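Part 2: Setting up your Druven water softener

Okay, you've got the box open and the parts laid out. I've put in a few of these now, my own included, and the set-up goes quicker if you do the dull bits first. Pick your spot before anything else. You want a flat floor, a drain close by and a power outlet you can reach without an extension cord.

1. Shut off the main water valve and open the lowest tap in the house. Let it run till it stops.
2. Stand the tank where it's going to live and check it with a level. Mine leaned a bit the first time and I had to redo both hoses!
3. Push the bypass valve onto the back of the head until both clips snap. 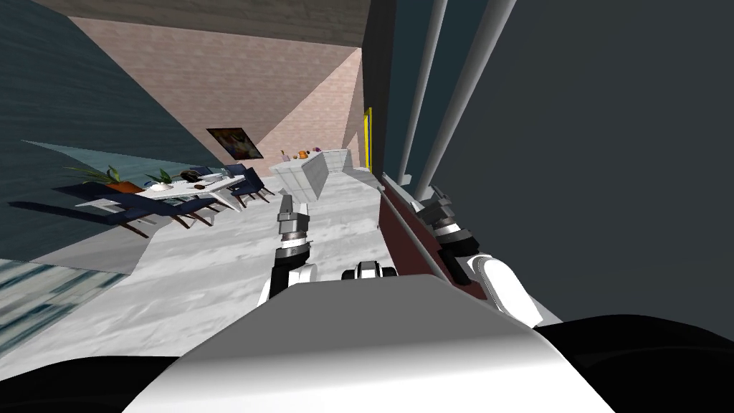

Tharindu Jayawardena

4. Connect the inlet and outlet hoses. The arrows on the bypass show which way the water goes – please look twice, I've swapped them myself.
5. Run the drain line downhill to your drain and leave a 2 inch air gap at the end.

Caution: never push the drain line right down into the sewer pipe. Dirty water can get sucked back up.

6. Pour in salt pellets till the brine tank is half full, then add water up to the float (the little white cup on the stem).
7. Turn the main valve back on slowly, with the bypass still set to BYPASS. Wait 10 minutes and feel each joint for drips.
8. Move the bypass to SERVICE, plug in the head and set the clock. 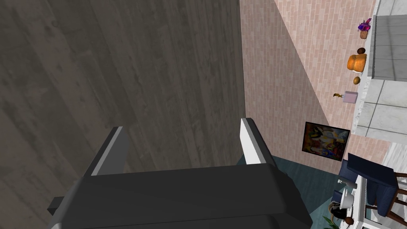

Fig. 2. Wood panel and brick wall.

Now for the hardness number. Your test strip gives you a reading and you type it in with the up arrow. Hold SET until the screen beeps, or it forgets everything. The first rinse starts by itself at night and it's noisy, so don't panic.

Note: if the screen shows E4, unplug the head, count to ten and plug it back in. Still there? Check that the float moves freely, then go to Part 3.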